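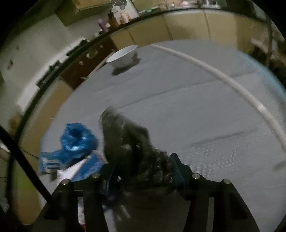
Attachment 1: cloth pick-up, kitchen floor task, both fingers closed on the cloth

Ticket 482
Project: Clemlow floor tidy (student project, robotics club)
Opened by: Genivaldo Trindade
Category: gripper / recording
Status: closed, one item carried over

Problem as reported
Hand-held gripper does not register as closed when picking up the dark grey cloth. The fingers are on the cloth and the cloth is bunched between them, but the log gives the finger gap as open and the take is thrown out by the Pretside script. The same gripper works on hard objects. It affects the cloth every time and the blue plastic bag some of the time.

What we need is a clean set of takes of picking things up off a kitchen floor before the March showing. At the moment we have plenty of the bowl and none of the cloth.

First checks
Tightened the screws on the front plates. One was slightly loose. No change.
Restarted the Pretside script and the laptop. No change.
Swapped the cable for the one from the spare kit. No change.
Closed the gripper on nothing. Gap reads 4, as it should.
Closed the gripper on the cloth. Gap reads between 7 and the open value, and jumps about while the hand is moving.

Reply from Camargo
The script calls it a grasp when the gap stops changing for long enough. With a hard object the fingers stop dead. With cloth they keep creeping in as the folds flatten, so the gap never settles and the timer keeps starting again. Please try squeezing and holding still before you lift. Also send me the raw file for one of the failed takes so I can see how much creep there is.

Update, 10.40
Raw file sent. Tried the hold before lifting. Better, but I still lost more than half. If I lift too early the cloth slides up and forward out of the fingers and I have to start the take again.

Reply from Camargo
Looked at the file. The gap is still closing for 292 milliseconds after you think you have stopped. The script allows much less movement than that. I have added a setting called soft_object to the Pretside config. Turn it on for cloth and bags, leave it off for everything else or the bowl takes will be cut late.

Update, 11.55
Setting added. First try made no difference. I had edited the copy in the Clemlow folder and the script was reading the one in the home folder. Deleted the spare copy. Second try worked and the take was accepted.

Ran a further seven takes on the cloth with soft_object on. All accepted. Ran four on the bag, three accepted. In the one that failed I had hold of the bag by a single thin twist and the gap read nearly the same as empty.

Other things noted
There is lint on the cloth and some of it ends up on the finger pads. Wipe the pads between takes.
Fast movement blurs the video badly. Slow down on the approach.

Carried over
Thin grasps on the bag still read as empty. Moved to a new ticket under Pillisex, as the pad thickness is theirs to change.

Closed by: Genivaldo Trindade
Fix: soft_object on for cloth and bag, hold still before lifting, one config file only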